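Speaker notes: Furnishing and Living in Shared Rooms
Salelville Housing Office, resident orientation program
Session 2 of the winter series, February
Delivery time: 41 minutes, followed by questions

Opening

Good evening, and welcome on behalf of the Salelville Housing Office. This session is intended for residents who have recently taken up a room in one of our managed buildings, and for those whose application is still in process. It deals with the room itself: what the office supplies, what residents may bring, and how the room is to be kept during the tenancy.

Rent, deposits and the waiting list were covered in the first session. Questions on those subjects should be held for the end or sent to the front desk in writing.

[Pause. Confirm that those at the back can hear. Handouts are on the side table; the larger print version is on the left.]

Background

The office manages 702 rooms across three sites: Plerkgate House, the Esteo Building and the Thygesen Annex. Most were built as single rooms with a shared kitchen on each floor. The Thygesen Annex was converted from offices, and its rooms are less regular in shape. Residents of the Annex should measure before buying any furniture. The floor plans at the front desk show wall lengths but do not show the radiators.

Until last year each site had its own house rules. A resident who moved from Plerkgate House to the Esteo Building could find that a bookcase permitted in one was refused in the other. The rules have now been brought together in a single guide, which applies to all three sites. Where an older notice is still posted on a landing, the guide takes precedence.

[Hold up the guide. Gray cover.]

What the office supplies

Every room is supplied with a bed frame, a mattress, a wardrobe, a desk or table, and one chair. Curtains are supplied at Plerkgate House and the Esteo Building. The Annex has fixed blinds.

These items are listed on the inventory form that residents receive with the keys. The form should be checked, signed and returned within 5 working days. Marks, scratches and loose handles should be written on it, however small they may seem. If the form is not returned, the office will treat the room as having been in good order at the start of the tenancy, and any later claim will be judged on that basis.

Supplied furniture may be moved within the room. It may not be placed in the corridor, lent to another resident or taken apart. A resident who does not want an item may ask for it to be placed in storage. Storage is free of charge but limited, and requests are taken in the order received. The wardrobes are fixed to the wall and cannot be removed.

[If asked about mattresses: replacement is on a fixed schedule. Early replacement requires an inspection.]

What residents may bring

Residents may bring their own bedding, rugs, lamps, shelving and small furniture. Freestanding shelving must be no taller than the wardrobe. Upholstered furniture must carry a fire safety label, and items without a label will be refused at the door. This rule applies equally to furniture received as a gift or bought secondhand.

Curtains may be changed, provided the original pair is kept and put back at the end of the tenancy. Pictures may be hung from the rail where there is one. Nails, screws and adhesive hooks are not permitted on painted walls. The office spent more on repainting last year than on any other form of room repair, and most of that work was caused by adhesive.

Personal refrigerators are permitted up to the size given in the guide. Portable heaters, hot plates and candles are not permitted in any room. Extension cords must have a built-in switch and may not be connected to one another.

[Expect questions on heaters. The answer is the same for all three sites. Residents who find their room cold should report it, and a reading will be taken.]

Care of surfaces

The desks and tables supplied by the office are expected to last through several tenancies. Residents are asked to protect them in ordinary use. A cloth or mat is sufficient for most purposes. Hot dishes should be set on a stand, and paint, glue and nail polish should be used only over a protective sheet.

Floors should be swept regularly and mopped with a damp cloth. Bleach should not be used on any floor. At the Annex, where the flooring was laid in panels, standing water will work into the joints and lift the edges, so spills should be dried at once.

Felt pads for chair legs are available from the front desk at each site.

Storage and clutter

Single rooms fill quickly, and the office recognizes that a bedroom often has to serve for sleeping, study, hobbies and meals. There is no rule on how tidy a room must be. The guide sets out three requirements only. The door must open fully. There must be a clear path from the bed to the door. Nothing may be placed against a heater.

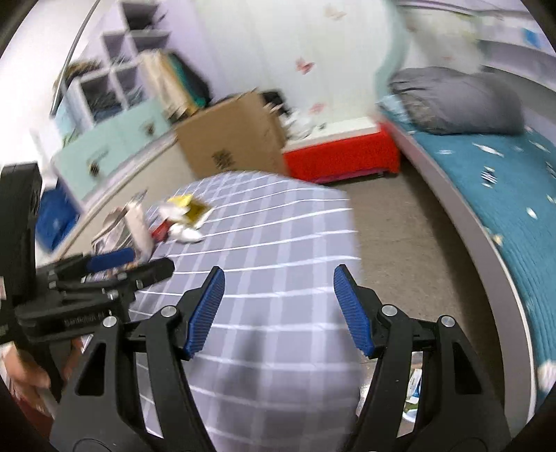
Residents who need more space have several options. Underbed boxes may be borrowed from the front desk for the length of the tenancy. Lockers are available in the basement of Plerkgate House and on the ground floor of the Esteo Building, and Annex residents may apply for either. There are 32 lockers at each of the two sites. They are assigned for six months at a time and may be renewed if no other resident is waiting.

Bicycles, strollers and suitcases may not be left on landings or stairs. Items found there will be tagged. Tagged items that are not collected by the following morning will be taken to the storeroom, where they will be held for one month.

[Stress this point. The fire inspector raised it at the last visit to the Esteo Building.]

Room visits

The office carries out two room visits each year. Written notice is given in advance, and visits take place between 10 a.m. and 4 p.m. Residents are welcome to be present. The purpose is to check the smoke alarm, the window locks and the heater, and to note any repairs needed. Staff will not open wardrobes, drawers or personal storage.

A resident who cannot accept the proposed time may request one change by telephone or at the front desk.

Repairs

Repairs should be reported on the repair form or at the front desk. Reports passed to cleaning staff in the corridor cannot be tracked and may be lost. Urgent matters, such as water leaks, loss of power or a door that will not lock, should be telephoned at any hour. The number is printed on the back of the room key tag.

Residents should not carry out their own repairs to supplied furniture. Where a table leg or drawer has come loose, the office will send someone to attend to it at no charge, unless the damage was deliberate.

Moving out

The inventory form is used again at the end of the tenancy. The room should be empty of personal belongings, and all supplied furniture should be back in its place, including any item previously put in storage. Requests to return stored items should be made two weeks before the moving date. Usable household goods may be left in the donation room at Plerkgate House, which is open in the mornings.

Closing

Copies of the guide are available at the door in English and in the other languages listed on the handout. The next session will cover shared kitchens and laundry rooms.

[Invite questions. Refer individual cases to the front desk. The room must be cleared by 8:30 p.m.]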